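Search this site Search

Triltley Robotics Course – Student Projects

Project Report: Dropped Commands in a Two-Arm Block Task

1. What we set out to do

Our group was given the two-arm station in the Brillholm lab for the spring term. The task was simple on paper. The arms share one round table, pick up small colored cubes, and put them down where the planner tells them to. We wanted to run the task 1,000 times without anyone touching the stop button.

We did not get there. The longest run ended after 900 cycles with one gripper closing on a cube while its arm was still moving. The arm pushed the cube into the table hard enough to trip the force limit. The cube was fine, and so was the arm, but the log made no sense to us and we spent the rest of the term on it.
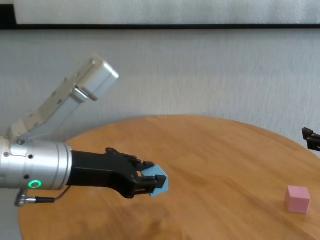
The control software we used is called Minon. It was written by an earlier group and runs the planner for both arms on one computer. Each arm gets a stream of position commands, and each gripper gets short open or close messages on a separate channel. Minon is supposed to wait for the arm to report that it has stopped before it sends the close message.

2. The fault

In the failed cycle the close message went out before the stop report arrived. At first we blamed the gripper, and lost a lot of time checking its wiring and swapping the cable. None of that changed anything. We then saw that the log buffer in Minon holds 1,152 entries and starts over when it is full. When it started over, the planner read an old stop report left from an earlier cycle and took it for a new one.

This explained why short tests always passed. It also explained why the fault moved around. The buffer filled at a different rate depending on how many retries there were, so it could hit during a pick, a place, or a move with nothing in the gripper.

3. Tests after the fault

We turned the speed down and repeated the pick step with the wrist camera saving pictures. We wanted to know if an early close could be spotted from the camera alone, without trusting the log.

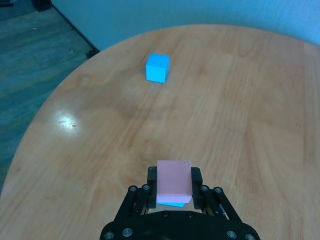
The planner only tracks one held object per arm, and this matters for safety as much as the timing does. If a gripper takes hold of more than was asked for, Minon has no way to say so. With the pink block between the fingers there is also a thin strip of blue along its lower edge, likely a second block, and the other blue cube is out on the open table ahead. A check that only looks for pink in the grip would pass this. We added a rule that any second color near the fingers pauses the arm and asks for a person to look. The glare on the tabletop set the rule off by mistake a few times until we masked the bright areas.

4. Changes made

Each stop report now carries a cycle number, and the planner throws out any report with the wrong one. The buffer is cleared at the end of every cycle. We also lowered the force limit on both arms – it had been set for a heavier tool that is no longer used.

With these changes we completed 2 long runs with no early close. Neither reached the full target because the lab closed for the night.

5. What is left

The color rule is crude and would not catch two blocks of the same color. Comparing the gripper opening to the expected block width would not help if the blocks are stacked, so a height check from the side is probably needed. The Liew station next door has the same version of Minon and should get the same fix before it is used for long runs.

Last updated: May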